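Wooden border lifting away from tabletop board in dry weather - glue it down or let it float?

Posted 2025-11-17 in Furniture and Finishes

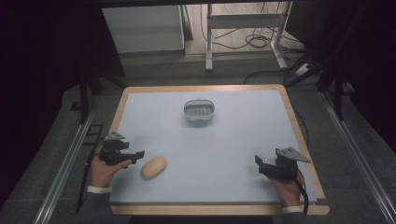

I have two work tables with the same construction: a painted board for the top and a light wood border fixed around all four sides. One is in a heated room, the other in an unheated outbuilding. The one in the heated room has opened up at two corners. The miters were tight when I fitted them and I can now slide a business card into them, on the inside of the joint only. The outside of the miter is still touching. Along the long side there is also a hairline between the board and the border for most of the length.

The outbuilding table has not moved.

Details, in case they matter. The board is MDF, sealed on the top face with two coats of water-based enamel and left bare underneath. The border is ash, 40 mm wide, glued directly to the edge of the board with ordinary yellow wood glue. No tongue, no biscuits, no screws. I brought both tables indoors for assembly, so they were built under the same conditions. A cheap hygrometer in the heated room reads 37 percent at the moment. Last winter it dropped lower than that by December, so I expect the gap to get worse before it gets better.

My questions are these. First, should I fill the gap now or wait? Second, would it have been better to leave the border unglued on the long sides and fix it only at the middle? Third, I have half a cartridge of Folska flexible filler left from a window job and would like to use it up if it is suitable.

I am not bothered about looks so much as crumbs and dust getting into the line. I wipe the top down every day.

Avuston

Posted by Ynyr Howells

Don't fill it yet. Wait until you have seen the widest point of the gap and then decide.

What you are describing is normal shrinkage across the width of the ash. Wood moves very little along its length and a good deal across its width. In a mitered border every piece gets narrower as it dries, but the length stays where it was. The geometry of a 45 degree joint means that the inside of the miter opens and the outside stays closed. In damp conditions it goes the other way and the outside opens. If you see the gap on the inside only, you can rule out a bad cut and you can mostly rule out glue failure as the first cause. The glue at the corner has probably let go by now as well, but that followed the movement.

The hairline on the long side is a separate matter. MDF also moves with humidity, less than solid wood across the grain, but it does move in both directions. Your top face is sealed and the underside is bare, so the two faces take up and lose moisture at different rates. Put a straightedge across the top. If the board has dished even slightly, that alone will open a line at the upper edge of the glue joint while the lower edge holds.

In order, I would do the following.

Seal the underside of the board. Use the same enamel as the top and the same number of coats. This should be done before anything else. Do the outbuilding table too, even though it looks fine.

Leave it for the winter. Mark the gap in pencil on a piece of masking tape at each corner with the hygrometer reading next to it. You want three or four readings across the season.

In spring, when the gap has closed as far as it is going to, work thin glue into the miters and pull them up with a band clamp. If they open again the following winter, cut a slot across each outside corner and glue in a spline. The grain of the spline must run across the joint line. A spline with the grain running along the joint will split and you will be back where you started.

On your second question, no. Floating borders are for solid wood tops, where the panel changes width by several millimeters over a year and will tear itself apart if it is held. With a sheet material core you can glue the full length and most people do. What I would have added is a tongue, or at least biscuits, for alignment and for more glue area. The raw edge of MDF is porous and drinks the first coat of glue. A butt joint onto it needs a thin coat brushed on and left to go tacky, then a second coat before clamping. If you put on one bead and clamped straight away, the joint may be starved.

The filler question I can't answer for that brand. Check whether the cartridge says it can be sanded. Most flexible fillers can't, and they leave a soft line that picks up dirt, so for a surface that is wiped daily I would keep it off the top.

Steltutden

Had the same thing on a kitchen table. I put wax in the gap. Colored wax stick, press it in, scrape it flush with a plastic card. It comes out again if you want it out. Took five minutes and is still there.

Also get a humidifier if the room is that dry.

Posted by Jacobs

I agree with most of what Ynyr wrote, with one correction and one addition.

The correction is about pulling the miters up with a band clamp in spring. If the inside has opened and there is old glue in there, the clamp will not close it. Cured yellow glue does not accept new glue well either. You need to clean the faces first. Fold a strip of 120 grit so that it cuts on both sides, draw it through the joint a few times, and blow out the dust. If you can't get paper in, run a fine flush-cut saw down the line. The kerf takes the old glue off both faces at once. Take care not to run the saw into the painted board.

The addition is about where the table stands. Two tables built the same way, with one moving and one not, suggests local heat. Is the first one near a radiator or over a floor vent? I had a bench with a gap at one end only, and the end with the gap was the end nearest the heater. Moving it a yard along the wall did more than any repair.

The wax suggestion is fine for keeping crumbs out over the winter, but get it all out before you glue. Any trace of wax in the joint will stop the glue from holding. Masking tape over the corners would do the same job and leaves less to clean up.

Avuston

Thanks. There is a radiator on the wall behind it, and the two open corners are both on that side. The straightedge shows a slight hollow in the middle of the board, less than a millimeter. I will move the table first and seal the underside when I have room to turn it over, then tape the corners until spring. The glue was one bead and straight into the clamps, so that is probably the long side explained too.

The cartridge says "not sandable" on the back, so it can go back on the shelf.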